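# Talk notes: What we keep under the sink

Pollville Civic Hall, small room. 16 Apr 2025. Slot is 25 mins plus questions. DON'T read these out word for word, Taner, you did that last time and someone's phone alarm got a bigger laugh.
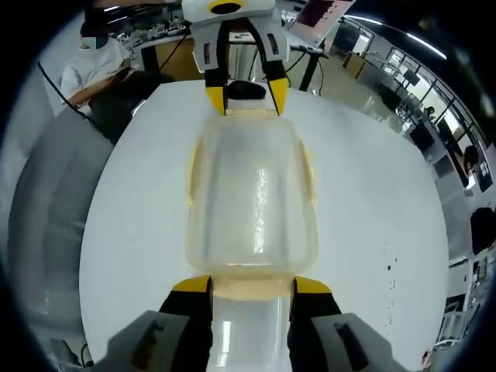

*Slide 1. Clear bottle, slight yellow tint, on its side.*

**Opening (2 mins)**

Say hello. Thank Ledesma for the room and the biscuits, in that order.

Name is Taner Yurt. I write instructions for a living. If you have ever bought a shelf and cried, there is a fair chance we've already met.

Tonight is about household refills, and why a perfectly sensible idea keeps ending up at the back of a cupboard behind the shoe polish. Leave slide 1 up while people find seats.

Ask for hands: who owns a refillable bottle of something? (Most hands.) Keep your hand up if you have refilled it. (Wait. Enjoy the wait.)

**Part one: the shop (5 mins)**

*Slide 2, text only: "Bring your own"*

Tell the Trotex story. I was hired to write the signs for a refill counter in a Trotex shop. The brief was one line long: "make it obvious". They gave me a draft that ran to 639 words and was to hang above the tap at head height. Whose head, it didn't say.

The draft covered:

- weighing your container
- writing the weight on a sticker
- where stickers are kept (behind the till, ask)
- what to do if the sticker falls off
- how to clean up after yourself, twice, in different words

I stood by that counter for a whole morning in December. People came up, read the first line, looked over their shoulder, and went and bought a new bottle from aisle two. They weren't lazy. They had a child by the wrist and a bus to catch, and they didn't want to be seen getting it wrong by a stranger holding leeks.

PAUSE. Sip of water.

The version we ended up with: "Put it on the scale. Press green. Fill it up." Somebody at head office asked whether it could be warmer. We added "please". It went through four people.

**Part two: the cupboard (7 mins)**

*Slide 3: the sentence "I'll do it at the weekend"*

Refilling is an errand, and errands have a pecking order. Top: anything that stops you eating. Next: anything that might bring a fine. Washing-up liquid sits well down, next to descaling the kettle and ringing your uncle.

Bring up my own record here. At one point there were five empties under my sink, all waiting for the trip. I moved house with them. I paid a man with a van to carry them across Pollville, in a box I had labelled KITCHEN, FRAGILE.

(If they laugh, add the bit about unpacking them. If they don't, go straight on.)

Things that make the empties pile up:

1. You can't see how full a solid-coloured bottle is, so you run out at night, with a roasting tin.
2. The neck is narrower than anything you could pour from. Funnels exist. So do egg slicers. Find yours.
3. The lid has a clever one-way part that comes off once.
4. The label dissolves, and now you have a mystery.

On point 4: my neighbour's shampoo was floor cleaner for the best part of a week. Her hair looked very good. I don't draw any lesson from it.

**Part three: Ulluneo (6 mins)**

*Slide 4: the Ulluneo leaflet, folded out. It takes up the whole slide because it takes up a whole table.*

Ulluneo does refills by post. You get a pouch, you pour it in, you send the pouch back in the envelope. I signed up for the purposes of research and because they had a discount.

Good: it comes to the door. The envelope is already paid for. The pouch stands up by itself, so I can pour with one hand and hold the door shut against the cat with the other.

Less good: 165 days in, I own a drawer of pouches waiting to be sent back. I've moved the pile from under the sink to the hall. My partner calls this progress in a voice I know well.

The leaflet says a pouch can be sent back and used up to 100 times. I believe them. I'd like to meet the pouch that has managed it through my letterbox.

Be fair here. The service works, and the woman on the phone was lovely. The weak part of the chain is the bit with me in it, and they can't post me a new one.

**What I'd ask for (3 mins)**

*Slide 5: blank. I meant to make a slide.*

- Wide necks. Please. My hands are ordinary and so is my jug.
- See-through sides.
- One instruction, printed where it's needed, in letters you can read without your glasses.
- Put the refill tap beside the thing people already came in for. Milk would do. Bread would be better.
- No app.

If time is short, drop everything but the necks and the app.

**Questions**

Likely ones:

*"Isn't a bar of soap simpler?"* Yes. Smile. Take the next hand.

*"What about glass?"* Glass is fine until you have wet hands and a tiled floor. Mention the incident only if asked directly.

*"Did the Trotex sign work?"* I was paid for the sign and then the counter was moved upstairs, next to curtains. Say you'd love to know.

Finish on time. Ledesma want the chairs stacked and the urn switched off at the wall. Take the spare biscuits.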